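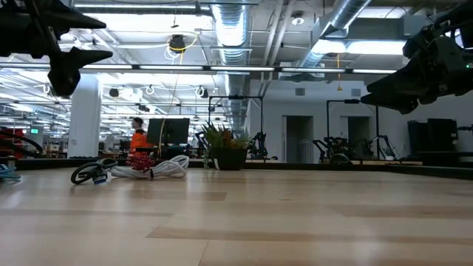 Plelport two-finger gripper, tested as a pair
Reviewed by Marit Björklund, June 2021

We bought a pair of these grippers in March to replace the Zitthorpe units on our two-arm bench. The job is cable sorting. Coils go on the far side of a wooden table and the arms pick them up, turn them and put them down by type. White and black cable, blue cable, a red and white patterned cord. A lot of it is loosely looped, and that is hard on any gripper.

This review covers 57 hours of running time. Most of it went well. One fault did not, and anyone thinking of buying a pair should read that part first.

Mounting and fingers

Mounting took two people most of a morning. The bolt pattern matches the Lam wrist plate, so no adapter was needed. The printed manual leaves out the torque values. They are in the PDF, on the second to last page.

The long wedge-shaped fingers are the reason to buy this gripper. They slide under a coil that is lying flat without pushing it away. The Zitthorpe fingers had square ends and we had to lift one side of a coil with the other arm first. Thin cord still slips if it is caught near the tips. Stiffer cable is no trouble.

The fault

At 50 hours the right gripper opened in the middle of a lift, then closed again at full speed with no command from the controller. The coil dropped onto the table. Shih-chieh Tu was on the far side of the bench and had his hand on the table to straighten the next one. He was not hurt. The fingers closed well above his hand, but he should not have been reaching in with the arms live, and we have changed our procedure.

We got the same behavior 2 more times that afternoon with everyone standing back. The log shows a short loss of communication each time. When the link returns, the gripper runs its homing move – full open, then full close – and does not wait for permission. There was no error on the controller screen. The status light stayed green.

The cause of the dropout was a strain relief on the wrist connector that had worked loose. That is a small thing and we fixed it with a clamp. The homing move is the real problem. A gripper that loses its link should stay where it is until somebody tells it to move.

Plelport support answered in 6 days. They sent a firmware setting that turns off homing on reconnect. It is off by default on new units, they say, but ours shipped with it on. Check yours before you put anything between the fingers.

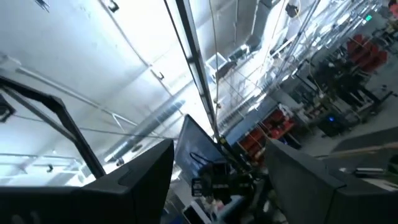 Wrist camera

The camera is an option and I would pay for it again. Both fingers stay in view, so you can see whether the gap is lined up before you close. Bright ceiling lights are a nuisance when the wrist tips up, and we locked the exposure to get around it. Expect a good deal of ceiling in the recordings.

Software

The Geta driver worked on the first try. Grip force can be set per move. Position feedback is good enough to tell a thin cable from a missed pick most of the time. I would like the driver to report a lost link as a fault, and so far it reports nothing.

Would I buy them again

Yes for the fingers, with the homing setting off and a clamp on the connector from day one. I would not put them on a bench where people and arms share the table until the driver reports a dropped link. Ours now run with the table clear of hands and the stop button on the operator's side.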